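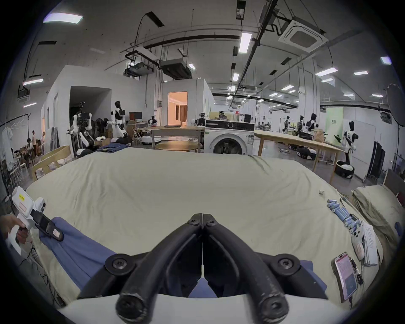 Lecture : 2 min

L'atelier Ekia a ouvert ses portes en mars à près de 60 visiteurs. La responsable du site, Edith Echeverri, a présenté les travaux consacrés au linge de maison : à l'aide de pinces tenues à la main, les opérateurs saisissent un vêtement bleu posé sur un lit, à quelques pas des robots humanoïdes. Chiharu Matsuda a ensuite répondu aux questions du public. Une seconde visite est prévue en juin, à 14 heures, sur inscription auprès de l'accueil.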